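Consumer Textiles, Unit 5: Shrinkage, Stretch and the Care Label

7 min read
49 shares

Read this before the lab. Bring a ruler that has inches on one side and a shirt you don't love.

Last unit ended with fiber, yarn and fabric as separate ideas, and about half the homework used them as one. A fiber is the hair. A yarn is the hairs twisted together. A fabric is what you get when yarns are looped or crossed. Cotton is a fiber. Jersey is a fabric. "Cotton jersey" is therefore a sensible thing to say, and "it's jersey, so it's cotton" will cost you points again this time.

1. Why knits shrink

A T-shirt is a knit. Its yarn runs in loops, each one hanging from the one before it, like a very long sentence with no verb. Loops like to be round. At the mill they are pulled lengthwise through dyeing, drying and rolling, and they spend weeks stretched tall and thin. The shirt is cut and sewn while the fabric is in that state, and you try it on in the store and admire how long it is.

Then you wash it. Water gets into the cotton, the fibers swell, the loops loosen their grip on each other, and they go back to being round. The shirt gets shorter and often a little wider. This is called relaxation shrinkage – a peaceful name for what it does to a hemline.

Most of it happens in the first few washes. Tumbling adds more, as the fabric is knocked around while it dries and the loops pack closer together. Wool has its own problem, felting, which is permanent and gets its own unit.

2. Measuring it

Shrinkage is the change divided by the original size, times 100. A body length of 30 inches that comes out at 28.5 has lost 1.5 inches, or 5 percent. Please divide by the first number. Every May somebody divides by the second, gets a slightly different answer, and defends it with real passion.

Lay the shirt flat and smooth it with your palms. Do not pull. If you pull, you are measuring your own optimism. Length is taken from the high point of the shoulder, next to the collar, straight down to the hem. Width is taken one inch below the armholes. Mark both points with laundry-safe ink before washing so that you return to the same place.

T-shirt knit, folded and unfolded
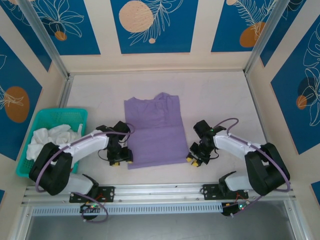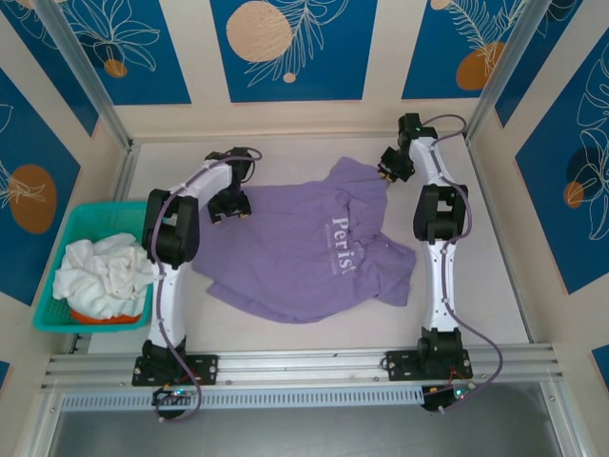
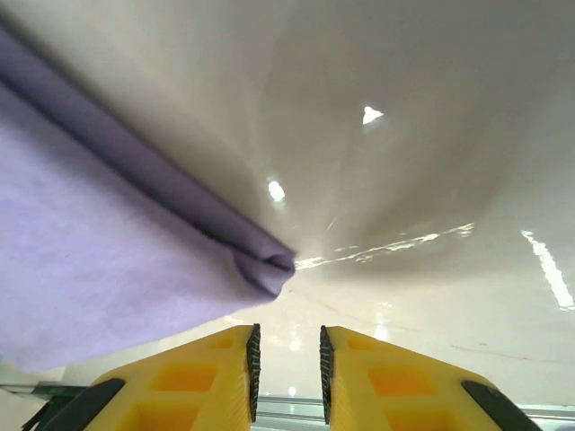
Let the shirt rest before you measure it again. Cotton takes up moisture from the air, and a shirt straight out of a hot dryer is drier than it will ever be on a person. Overnight on a flat surface is fine. Over the back of a chair is how you get one long sleeve.

3. Twist

Some shirts come out of the wash with the side seam wandering around to the front. The name for this is spirality, or torque. Single knits made from strongly twisted yarn are prone to it: the yarn wants to untwist, it leans, and the whole column of loops leans along with it. You can't iron it out for good. You can iron it out until the next wash, which some people find meaningful.

To record it, fold the shirt down the middle, line up the shoulder seams, and measure how far each side seam has moved at the hem. Note the direction.

4. What the label promises

A care label tells you what the garment is supposed to survive. It does not say the garment will enjoy it. The washtub symbol is for washing, the triangle for bleach, the square for drying, the iron for the iron (a rare moment of clarity), and the circle for professional cleaning. A circle inside the square means tumble drying. Dots mean heat, and more dots mean more heat. A bar underneath means be gentler, and a second bar means gentler still.

"Preshrunk" means that some of the shrinkage was dealt with before you got there. The word alone doesn't tell you how much is left. Compare the two sample swatches in the folder, Kostlow and Wemar. Both are sold as preshrunk. One of them is going to surprise you.

5. For the lab

Work in pairs. Each pair washes 2 shirts, one tumble dried and one dried flat. Record length, width and seam movement before and after. Report percentages to one decimal place, with a minus sign for shrinkage and a plus sign for growth. Growth is possible. If everything you own grew, look at your ruler.

The write-up is one page and due the following week. I will read a second page only if it contains a graph.

Handout revised 4 May 2022

2 comments

knitpicker: Is the high point of the shoulder on the seam or at the collar? My shirt has the seam rolled forward and they're not in the same place.

reply from the author: Highest point when it's lying flat, right beside the collar. Ignore the seam – it has its own plans.

thirdrowleft: I divided by the second number. I would still like to talk about it.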